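Lilville cup-return robots get another six months, but the staff still do the work

LILVILLE – Skarthorpe will keep its pair of robot arms on the cup return line until February, the catering company told staff in a memo dated 15th August. The memo calls the first stage of the project a success. It does not say how many cups the arms have put away.

The Lilville site takes in used cups and mugs from the office cafeterias Skarthorpe runs, washes them, and sends them back out on trays. A person on the return line handles up to 2,720 pieces in a shift, going by the company's own staffing sheet. The job is simple to explain and hard on the wrists. You pick up a cup that has come out any which way, turn it upright, put it on a tray and reach for the next one.

The arms are supposed to take over that part. They run on software called Pai, sold by Flavov, which says in its sales material that the system can handle mixed cups without needing them lined up first. Cups of different shapes and colors are laid down tipped over or on their sides, and the arms have to get them up and onto the tray.

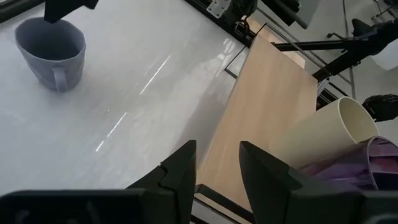
It takes longer to set the cups out for the arms and check them afterward than it would to fill the tray by hand, according to one worker, who would have liked a second cart and a better floor mat before any of this. The same worker had no complaint about the machines themselves, only about being told they were saving anybody time.

Skarthorpe disputes that. The company says setup time will drop as the software improves and that it is too early to judge the project on speed. It may be right. But speed was the reason given when the arms were announced, and the original notice to staff promised "relief at peak hours" by summer. Peak hours at Lilville are still covered by people, and the line has the same number of them as before.

What has changed is who does what. Two employees per shift have been moved off the line to look after the robot station. They lay out the cups, watch the arms work, put things back when a try goes wrong and mark each run on a log sheet. The company lists them as "automation assistants." Their pay grade is the same as it was when they were sorting, and the extra training came to one morning.

Those left on the line have picked up the difference. Skarthorpe says the added load is small and temporary. Workers were asked about it in a short survey in the spring, and the company has not shared the answers with them.

The log is the only real measure of how the project is going. It shows 1,084 runs so far, a number the memo repeats with some pride. A run, though, means a single attempt at one small tray, and it is entered whether or not the cups end up where they should. The memo gives no success rate. Asked for one, Skarthorpe said it was "encouraging" and would not go further. Flavov sent back a brochure.

A full tray, for the purposes of the log, is 3 cups standing in a row. 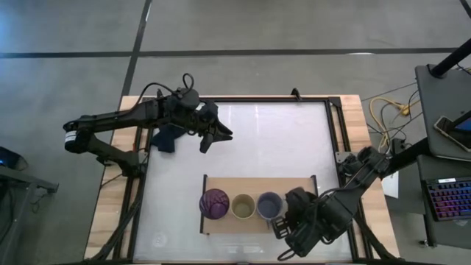
The trays on the regular line hold a good deal more than that, and they have to be filled while the washer keeps sending out the next load. Nothing in the memo says when the arms will be tried at that pace, or next to a running washer at all. Skarthorpe says a larger tray is "on the road map." It did not give a date for that either.

There is a fair case for a machine that does this job well. Sorting cups all day is dull, and few people at the site would fight to keep it if the hours were made up somewhere else. The company has said there will be no layoffs linked to the project, which is good to hear, though the promise runs only to February and does not mention the temporary staff who come in during busy weeks.

Workers have asked for three things before the next stage starts: the success rate, the cost of the Flavov contract, and a higher pay grade for the assistant job if it is going to be permanent. Skarthorpe says it will answer at the next site meeting. The meeting has been moved twice, and as of this week there was no new date on the board.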